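**Stirring with a glass rod without scratching or chipping the beaker?**

Posted by Linilach, 31/05/2022

Hello all. I do small experiments at home, mostly dissolving salts and growing crystals. Until February I stirred everything with a plastic spoon, but now I bought a glass rod and a few small beakers. My problem is that I hear a "tick tick" each time the rod touches the wall, and I am afraid for the glass. Also my liquid is clear and my table is white, so I hardly see where the end of the rod is. How deep should it go, and should it touch the bottom? Please explain in simple words, I did not study chemistry in school.

---

**Ataahua Tamihana**

I have done this kind of work for many years, so I will try to write what I learned. English is my second language, excuse the mistakes.

First look at the end of your rod. It must be round and smooth, as if it was melted a little. If it is cut flat with a sharp border, it will scratch the beaker, and you should have it polished in a flame or buy another one.

Second, put something black and matte under the beaker, and also behind it if you can. Clear glass on a dark cloth shows itself by its bright edges, and the surface of the liquid becomes a thin line that you can follow with your eye.
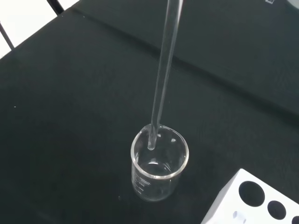 Go in slowly and stop for a moment when the tip has passed the rim. Most of the chips I have seen were on the rim or on the spout, because people come in too fast and from the side. After that you lower the rod into the liquid and make small circles from the wrist. You do not need to touch the bottom. If there are crystals lying there, go near them and let the liquid move them.

With a small amount of liquid, keep the rod close to vertical. A leaning rod is fine for pouring along it, but for stirring it knocks on the wall more often.

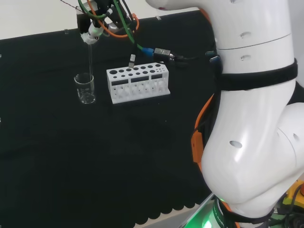 *Glass rod pointing straight down into a small beaker, black cloth under and behind.*

The cloth should lie flat where the beaker stands. A fold is enough to make a small beaker fall - I lost one this way. And the printed marks on the side are only for a rough idea of the volume, so please do not measure with them when the recipe is strict.

---

**Wayne Hawthorne**

Just put a piece of rubber tube on the end. No more ticking.

---

**Habte**

The rubber is good for water and table salt, but please check before you use it with solvents, some of them make it soft. I agree with the answer about the dark cloth. I would add: rinse the rod with distilled water before it goes in another beaker, and lay it on a clean tissue. On a bare table it rolls. Mine rolled under the cupboard and I found it when we moved the furniture.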